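Keeping the table clear: Ishbel Paterson on lending out kitchen things

February 2, 2020

Ishbel Paterson started the Wikatholm kitchen library with two cupboards and a borrowed trestle. Members pay a small yearly fee and can take home anything on the shelves for up to three weeks: baking trays, racks, chopping boards, cups by the boxful, a fish kettle that is out more than it is in. Last year there were 3,947 loans. I went to see her in January, when the Christmas things had come back and the shelves were being put straight.

She began with the table, before I had asked about it. "People think the shelves are the main thing, and they do look nice when they're full. But everything that comes in or goes out gets looked at on a table first. If the table's covered in stuff, you can't look at anything properly."

The first table was dark and had a deep grain. Crumbs got into it and small parts went missing against it. When the library moved to its present room she asked for pale tops. "You can see a dirty mark on a pale top. You can see a screw. With the old one I'd be feeling about with my hand."

Her rule is that things waiting their turn go along the back, and the front is kept for whatever is being dealt with. She got it from Petrică Buzatu, who had worked in a hotel kitchen for many years and couldn't stand the way she had been doing it. "I used to pile it all up in the middle and pick from the pile. He watched me do that for one afternoon and then he moved everything. I was a bit put out. I've done it his way ever since."

I asked whether new things are treated differently from things that have been out on loan. She said they are, mostly because of the wrapping. Wooden boards stay in their plastic until they have a number and a line in the book. "Once a board's out of the bag somebody will cut an onion on it. Then it's a used board, and I haven't even written it down."

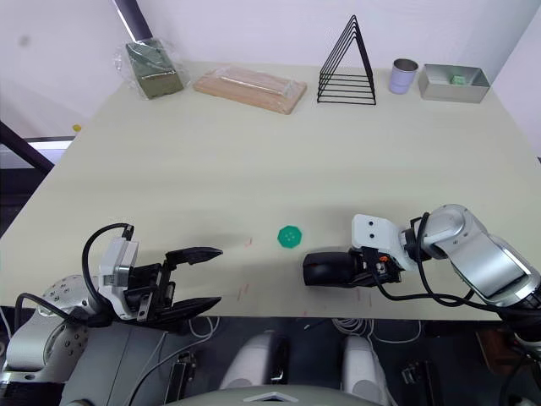 Metal trays are the easiest things to look after, in her view, and wire racks the most annoying. Trays stack, they wash well, and a dent doesn't stop anyone using them. Racks catch on each other. "You lift one and three come with it. We tried hanging them on nails, and that was worse, they swung about and marked the wall. Now they stand on their edges in a crate with card in between." She would like a better answer than card, which goes soft after a few weeks.

Cups are a different matter. The library lends them in sets for parties and christenings, and sets come back short. Ishbel doesn't charge for one missing cup. Odd ones go on a low shelf and are used for holding small things: clips, rubber feet, the little stoppers from salt pots. "I don't mind odd cups. You'd be surprised how much you need something to put bits in."

The bits take up more of her time than the big items. Lids, discs, plastic feet and coloured markers all turn up at the bottom of boxes, and most belong to something. Hafiz Mangundap, who joined in the second year, started a tray for them. Anything unidentified goes in the tray and stays for a month. "He's very good at it. He'll pick up a bit of plastic and say, that's off the slicer, and it is. I'd have thrown it out." After the month it does get thrown out, unless Hafiz has hidden it, she said.

There are 168 member households now, and 154 of them borrowed something in the past year. I wondered about the others. "Some of them just like knowing it's here. One woman has paid every year and only ever had a jelly mould. That's fine by me."

Sponges came up twice. The library used to wash everything again when it was returned, whether it looked clean or not, and got through so many sponges that she began buying them by the case. Borrowers now do the washing and the library only does it over when it has to. Burnt sugar is the usual reason. She soaks it overnight in hot water and soda, and she won't have wire wool in the building.

What would she change? More room behind the door, she said, and a second book so that two people could write at once. She has been offered a computer system and has put off deciding. The book has columns for the number, the thing, who has it and the day it is due, with a wide column on the right for remarks. She turned back a few pages to show me. Next to a roasting tin, in pencil, it said "lent on to her sister, sister will return".

The library is open in the mornings and on two evenings. New members should bring something with their address on it, and a bag.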